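Pranville Bench and Display Kit
Set-up Guide

Section 3: Boards, frosted panel, and printed cards

Read this section before you unpack the boards. It covers laying the white boards on the bench, cleaning the frosted panel, and checking the printed cards. Lighting is in Section 4.

You will need:
Two soft cloths, one damp and one dry
A soft brush
Low-tack tape
The card folder that came with the kit
A second person for the frosted panel

Laying the boards

1. Clear the bench and brush off the surface. Grit left under a board will scratch both the board and the bench.

2. Leave the protective film on until the board is on the bench. Peel it from one corner, slowly, and keep it low to the surface as you pull.

3. Set the large board down glossy side up. It does not have to line up with the bench. A board laid on the diagonal is fine as long as no corner hangs over the front.

4. If you are using a second white panel, let it overlap the near end of the large board. Run your hand along the overlap. Where the material is bent or lifted, press it flat from the center outward and tape the underside.

5. Check the surface from low down with the lights on. Specks show up best next to the glare. Lift them with the damp cloth and do not use a fingernail.

Note: The two whites do not match. The large board is cooler and the small panel is creamier. This is normal for kits from the Risley plant and does not mean that either one has yellowed.

Caution: Do not put anything hot on the boards. Do not use glass cleaner on them. It dulls the gloss, and the dull patch cannot be polished out.
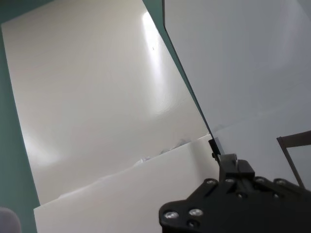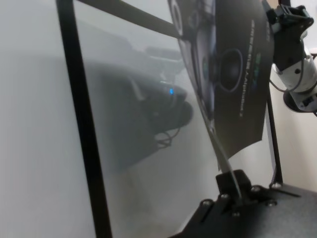 White board over the teal-green surface (first picture); black card with speaker artwork and the black-edged frosted panel (second picture).

Text by Kristine Manalo
Checked by Danilo Galang, Salazar workshop
February 2020

Cleaning the frosted panel

1. With one person at each end, hold the panel by its black bars. Never lift it by the frosted part.

2. Stand it where it will be used and check that it does not rock.

3. Wipe from the top bar down with the damp cloth, then again with the dry one. Get into the corner where the bars meet, where dust collects.

4. Step back and look at the panel straight on. Shapes and small lights will show in it as a blur. If you see a sharp-edged smear, it is on the surface, so wipe again.

Note: Coil up spare cables before you finish. Loops of cable are easy to see in the frosting even when everything else has gone soft.

Checking the printed cards

Cards ship flat in the folder, with a sheet of tissue between each pair. The full set takes almost 7 minutes to go through.

1. Take out one card at a time and hold it near a corner. Dark cards show fingerprints more than light ones.

2. Look at the lower edge. A slight curl is acceptable. Lay the card face down under a board overnight and it should settle.

3. Tilt the card until the light comes off the ink, then look over the artwork for rubs and white nicks. Pay most attention to the large solid areas.

4. Check the small type. On some cards it runs sideways up one edge, so turn the card to read it.

5. Return good cards to the folder. Put rejects in the envelope marked R and write the fault on the tissue.

Caution: Do not flex a card back the other way to take out a curl. The ink cracks along the bend.

Replacement parts

Order boards and panels as part 217 and give the length. Cards are ordered separately through Jonalyn Sison at the Salazar office. Allow extra time in September, when the workshop closes for stocktaking.

Go on to Section 4, Lighting.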